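FEBRUARY ODDS AND ENDS

Quick one this month, sorry, I'm typing between shifts. Siltthorpe library book swap is back, upstairs room, doors 2 pm. Bring what you've finished, take what you like. No limit on paperbacks. Hardbacks, please keep it to 12 a person, the shelves at the back are still bowing from last time.

Big thanks to Ama Quaye for sorting the donation from Odoi Street. 527 books!! Mostly crime, some gardening, one very long set of sea stories nobody has claimed yet. Jordan Lockwood has the list if your after somthing specific.
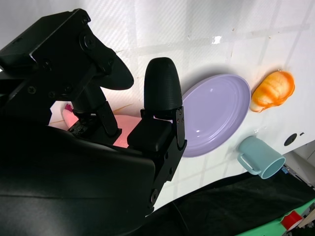 Black gripper, white surface.

Reading group: we're on the Mernov stories, first half only. Yae Ikeda is leading. Copies at the desk, ask for the blue folder and sign it out properly please.

Roof fund now at $2000. Still taking jars of change. Also the side door sticks, push hard.

Next issue needs recipes, reviews, lost cats, whatever. Send to Inmaculada Collado before the end of teh month.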